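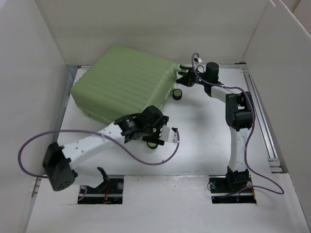

Both arms in the white enclosure, right gripper up by the corner of the green ribbed block.

Filed under: Grant Updates / Moltelora bench

Hi Aisling,

You asked for the warts-and-all version this time, so you're getting it. Most of January went into one fault, and I'd like to walk you through it before you see the spending sheet and wonder where the hours went.

The short story is that the right arm kept dropping out in the middle of a reach. It would head for the green block, get most of the way there, and then the wrist would go limp for a moment and snap back on. Not a huge movement, but enough to pinch a finger if yours happened to be in the way. Mine was, at 4:40 in the afternoon, when I'd leaned in to move one of the little black cylinders. No broken skin, just a sore knuckle and some bad language (sorry, Declan). I wrote it up in the safety log anyway and we stopped two-arm runs that same evening.

I blamed the software first, of course. Declan Bunting spent days combing through the Fondora controller code and found a couple of small things worth fixing, neither of which made any difference! Then we swapped the wrist servo, which cost us a spare and also changed nothing. What finally gave it away was running the right arm by itself with the power supply logging. Every dropout lined up with the elbow going past the same angle, and when I held the purple cable slack by hand, with the gripper locked open and Declan on the stop button, the dropouts went away. Pull it snug and they came right back. The cable was tugging on its connector whenever the arm stretched out toward the back wall, and one of the pins had worked itself loose.

So, where we are. The pin is re-crimped and the right cable has more slack in it up by the gripper. We've done 826 reaches since then without a dropout, all at half speed. I'd hoped to have 1,900 done by the time I wrote this, so we're well short, and I don't want to call it fixed until we get there. The left arm has the same kind of connector and has never misbehaved, but I'm redoing that one too while the tools are out.

The snap-back bothers me more than the loose pin does. A servo that loses its signal and gets it back shouldn't go charging off to its old target. Declan has a change in testing that makes the whole arm hold still until somebody presses reset. It works on the right arm and still has a hiccup on the left, where it sometimes wants two presses. Until that's sorted, the house rule is power off before hands go in, even for a cylinder that's rolled two inches.

Money: the spare servo, connectors and cable came to $300, all out of the Haworth repair line. I'm not asking for more. I would like to push the two-arm handling milestone back by three weeks, if you can live with that, and I can send the full log from the power supply if the Brirkance reviewers want it (fair warning, it's 2,857 lines and very dull).

Next on my list is the left connector, then full speed on the right arm alone, then both arms together on the block. Could you let me know about the three weeks when you get a chance? Declan's trying to book bench time and I've been putting him off.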